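Re: what bag do you use for bottles?

> I'm after something with a flat bottom for shampoo and lotion bottles.
> The drawstring ones just flop over in my car. What's everybody carrying?

Oh, I have opinions on this one! I gave up on drawstrings after the Nindier trip and went to a boxy fabric tote, dark olive, open top, stiff sides. I've got 4 bottles in mine and there's a bit of give left if you don't mind them leaning. Beige one goes in at the side, the one with the round black cap up front where I can grab it (I'm forever reaching for it). The front handle is the same fabric as the rest, and it just hangs down out of the way while you load.

I did look at the Finness one, but it had a zipper and I wanted to drop things straight in. Bawa has two sizes, get the bigger!

1. The bag, loaded up
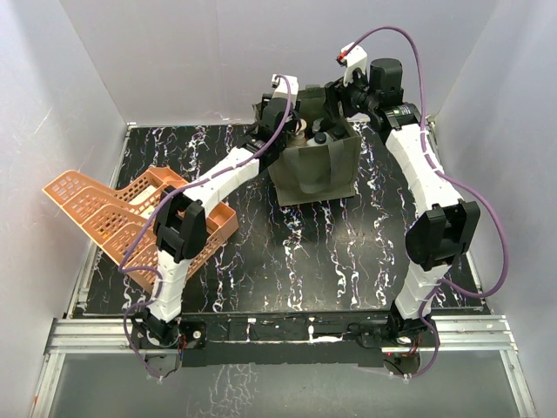
2. Where to look

Try the Ultier shop page first, they restock in October.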